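### 3.2 Materials and rooms

The study asked whether people who work from home judge a room as calm or tiring on the basis of its surfaces alone. Participants were recruited through Clumov, a regional housing survey, and 584 returned a complete form. Each form covered 26 items on light, wall finish, floor finish and storage. Rooms with no daylight were kept in the sample, as they made up a large share of the basement conversions in the Podus district.

Wall finish gave the clearest result. Glossy white walls were rated bright by most groups but tiring by those who spent the whole working day in them - a split that did not appear for matte finishes. 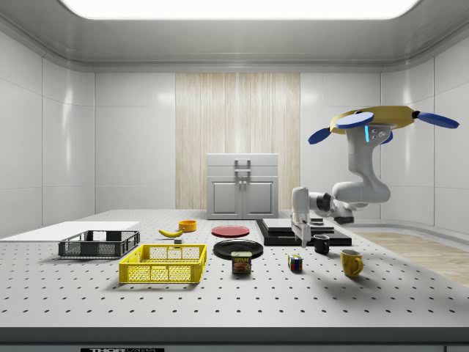 One respondent wrote that white walls had suited her in the mornings and bothered her by four in the afternoon, when she would move to the kitchen. Similar remarks came up often enough that time of day was added to the model as a separate term.

Color was handled in a second block. Participants sorted small accents by how much they drew the eye when seated at a desk. Strong greens and blues were placed high, and muted oranges and browns lower.
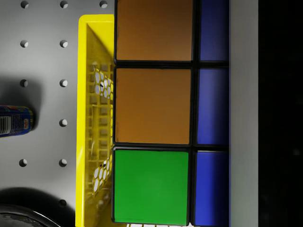
The ranking held across age groups, though older participants used the top of the scale less. We did not ask about color vision, and this limits what can be said about the greens.

Wood was treated as a finish in its own right, whether on the floor or on a single wall section. Homes surveyed in Jesov had more wood underfoot than those in Podus, and their owners gave higher scores for warmth even where the walls were the same.

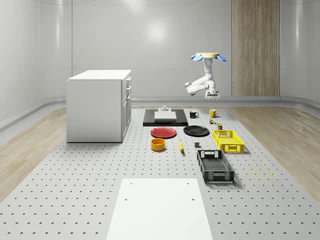 Figure 4. Pale walls with light wood-grain flooring and one wood panel.

The difference between the two districts shrank once room size was entered. It did not vanish, and we report both models below. Storage had little effect on calm ratings - closed cabinets and open shelves scored nearly the same.
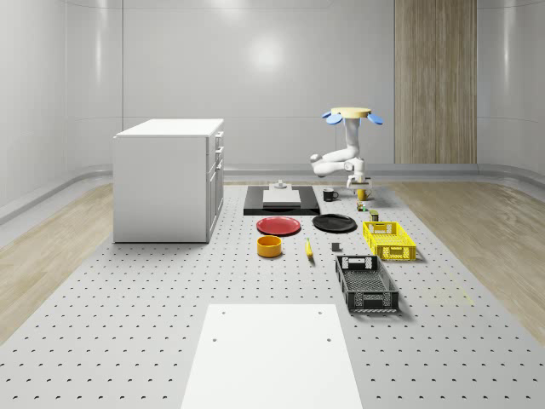 ### 3.3 Scoring

Ratings were given on a scale from one to seven and averaged within each block. Forms with more than four blank items were dropped before analysis. Standard errors come from 2000 bootstrap samples drawn by household, so that two people sharing a home were kept together. The Henríquez index of room comfort was computed from the same items and is used only as a check.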